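Skurkby rules (towel folding)

The Skurkby rules are a set of house rules for robots that fold towels. I've worked with them since the first draft, so forgive me if I get fond! They started at the Sindham lab one June and now run to 15 short points, nearly all of them about how you begin a run. 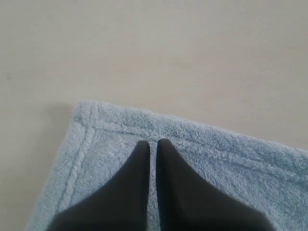

Gripper fingers at a hemmed corner of a terry towel.

Rule one is my favorite: find a corner before you close the fingers. The Evano version lets you grab any edge, and we argued over that for weeks. 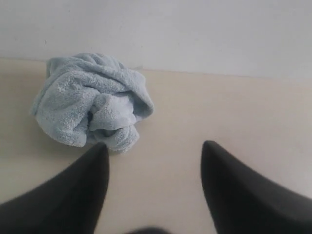 A crumpled start counts as a fair start, and you don't get to tidy the cloth by hand first. Speed stays capped at 80 mm per second near the table (Fraser wanted more).

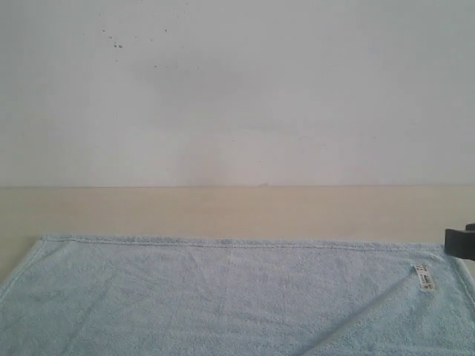 Photo: Sindham lab / Skurkby rules archive

Care labels stay on, too. People love to snip them off, but towels at home have labels, so ours do.

See also: Evano edge rule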